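The Screwdriver on Flatero Street

My aunt Jadwiga Jakubowski left me a tablecloth, a cookie tin and a debt of 169 dollars to a man named Remigiusz Dudek. I paid him first, and he cried a little, which I wasn't ready for!

The cloth went on the table that same night. Gray ferns, little orange dots, you know the kind. 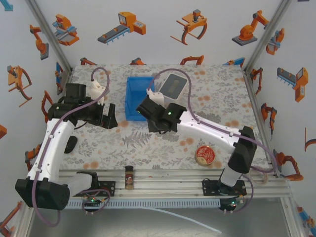 I'd been told there was a letter somewhere in her stuff (my cousin swore to it), so I kept going back to the tin. Round lid, bit of red on it. I'd pick it up, shake it, and chicken out. The letter was dated 13/02/2025, and I didn't want to know what she'd been thinking by then.

So I sorted tools instead. One blue plastic bin, that was my rule, and whatever didn't fit went to Remigiusz. 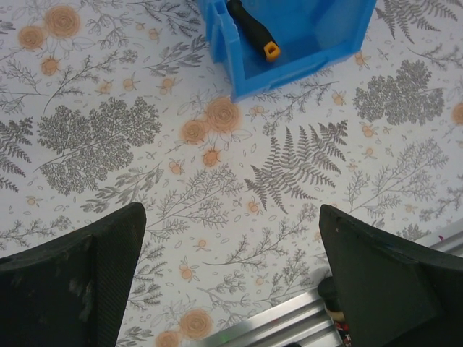

What Remigiusz Said

He came by in March and went straight for the screwdriver. "She fixed my radio with that," he said. "I told her 169 for the radio and she never paid. She said fixing it was the payment."

I asked if he wanted his money to go back where it came from. He said no, but he'd take a cookie.

So I had to open the tin. 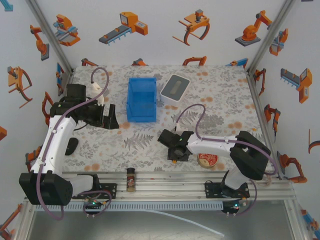
The cloth, with the blue bin and the tin.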